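Keeping Basketball Gear Alive Until May

Airing out shoes
Pull the insoles after every game. Stuff each shoe with newspaper, then swap the paper before bed. The Plascombe rec league has a smell, and it lives in people's trunks.

Washing a jersey
Turn it inside out, cold water, no fabric softener. Hang it up. The dryer will peel the numbers, and a 2 soon looks like a questionable 7.

Cleaning the ball
Damp cloth, a drop of dish soap, wipe again with plain water. Leather balls get a barely damp cloth and no soap at all. Keep either kind off the radiator.

Stocking the repair table
Spare laces, a pump, two needles. You will lose one needle by halftime. 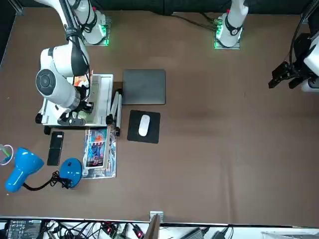

Storing knee pads
Dry them flat, then keep them in a mesh bag. A sealed gym bag is how you grow things.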